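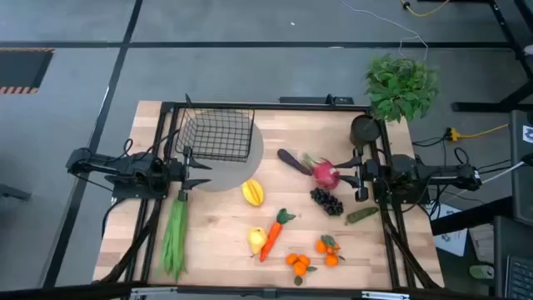
Estton Robotics Group – Manipulation and Teaching Section

Robot teaching by demonstration

14 shares 3 comments

Teaching by demonstration is a way of giving a robot a task by carrying the task out with the robot's own arms while its movements are recorded. The person doing this is usually called the operator or the demonstrator. The recordings are then used either to repeat the same movements or to train a program that can cope with small changes, such as an object lying in a different place. The method is also known as learning from demonstration and, in older factory use, as lead-through programming.

It differs from ordinary robot programming, in which each position is typed in or worked out from a drawing. Typed positions suit work where every part arrives in the same place. They are less use for loose goods such as fruit, vegetables, clothing or mixed packaging, where no two pieces lie in the same way.

Guiding by hand

In hand guiding, the operator takes hold of the arm and moves it through the task. The motors are set so that they carry the weight of the arm but give way when it is pushed. Joint sensors record the angles many times a second.

Hand guiding needs no extra equipment and most people pick it up quickly. Its main drawback is that the operator's hands and body often get between the cameras and the work, so the pictures stored with the movements show a person who will be absent when the robot runs alone. It is also hard to guide two arms at once, as each needs a hand on the wrist and another to work the gripper. For these reasons it is used mostly for single-arm tasks and for setting start and end positions.

Remote control

In remote control, or teleoperation, the operator moves a separate device and the robot follows. Three kinds of device are in general use:

Leader arms. A smaller or lighter copy of the robot arm is moved by hand, and each joint of the working arm follows the matching joint of the leader. A trigger or a pair of finger loops opens and closes the gripper.

Hand controllers. The operator holds a tracked controller in each hand. The position of the hand sets the position of the gripper, and the control program works out the joint angles.

Joysticks and keyboards. These are cheap and give fine steps, but they are slow. They are seldom chosen for tasks with many changes of direction.

Leader arms give the operator some feeling for the limits of the robot, because the leader cannot easily be put into a shape that the working arm cannot copy. Hand controllers leave the operator freer to move, and with them it is common for a beginner to drive an arm to the end of its reach without noticing.

Practice tasks

Sorting and placing tasks are widely used for both training operators and collecting recordings. At Estton the usual table has a pair of arms set opposite each other, with fruit and vegetables spread over the wood between them and a wire basket to one side. Pears, grapes, carrots and star fruit call for different grips. A round fruit may roll when touched off centre. Long beans have to be taken across the bundle, and a carrot with its top on can be held by the root or by the leaves, with different results.

The written instruction for an Estton session gives the object and where it should end up, and leaves the path to the operator. Objects are moved to new places between recordings. A full set for one instruction is 70 recordings, of which 16 are held back for testing.

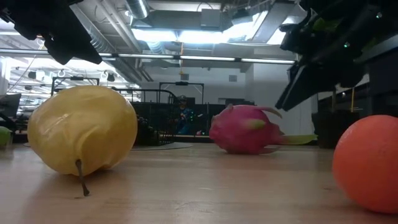

One operator, commenting on an earlier version of this page, wrote that the section on practice tasks made the work sound quicker than it is, and that the hard part for a new starter is learning to wait. In the operator's view most spoiled recordings come from closing the gripper a moment too early, and anyone being trained should spend the first session just moving above the table and stopping. The comment also asked for a note on tiredness, which has been added under Quality of recordings.

What is recorded

A recording normally holds the joint angles of each arm, the opening of each gripper, the commands sent by the operator and the pictures from every camera in use. All of these carry a time stamp. If the clocks drift apart, the pictures will show the gripper in one place while the angles put it in another, and the recording is of little value.

The Lasura file layout, drawn up at Prenell and since taken over by the Estton group, keeps the commands and the measured angles apart. This matters because an arm lags slightly behind its commands and may be stopped short by contact with the table or with an object. Older files store only the measured angles and have to be converted before they can be mixed with newer ones.

Quality of recordings

Demonstrations vary from one operator to the next. Some operators move in straight lines and pause before each grip; others make one curved movement. Programs trained on a mixture of both can hesitate between them, and some groups therefore ask all operators to follow a house style. Others keep the mixture on purpose – they argue that it prepares the robot for a wider range of situations.

Failed attempts are treated in different ways. A missed grip followed by a successful second try is often kept, as it shows how to recover. A dropped object that leaves the table usually ends the recording. Van den Broek, which supplied the arm mounts at Prenell, recommends that operators change over after 27 recordings, as small errors of timing become more common when the same person carries on.

Extent of use

By the end of May the Prenell collection held 700 recordings, nearly all of them made by remote control. Hand-guided recordings are stored in a separate folder and are not used for two-arm tasks.

See also: Gripper; Leader arm; Pick and place; Teach pendant

Page last changed Jan 18, 2021

14 shares 3 comments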